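Equipment Planning Assistant, part-time (Wudex hand-held gripper program)

We are looking for a patient, curious person to help us plan and buy the next round of equipment for our cloth-handling work. You would sit with Rekha Bhat, our purchasing lead, and between you look after the lists, the quotes and the budget sheet, which has 229 lines in it and could do with a kind hand. Robot experience is welcome, but if you have ever fitted out a school kitchen or a repair shop, please do write to us!

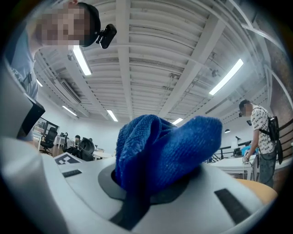 The budget for the first order is $2,000, and there is a second $2,000 set aside for November. Most of it will go on spares: finger tips, straps, cables, printed markers, and more cloths than you would think possible. We also need to settle what each operator should wear or carry. At the moment a small camera clipped to the side of a cap and an ordinary backpack do the job, and we would love someone to price both properly, along with a few alternatives from Menon and Pinton, and to ask the operators how their shoulders feel by the afternoon.

You will spend a good part of your week on the floor with the operators (please come and try a gripper yourself), and the rest at a desk on the phone to suppliers. Prestine handles our deliveries, so you will get to know their order forms very well.

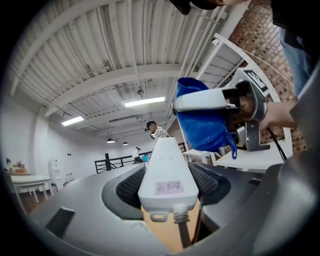 Page last changed: 5 Mar 2018

There are 2 places open, both three days a week, and we are happy to talk about hours if you have children to collect or classes to get to. Send a short letter and a list of past work to Bindu Ramasamy at the front office. Tell us something you once bought for a workplace, what it cost, and whether you would buy it again.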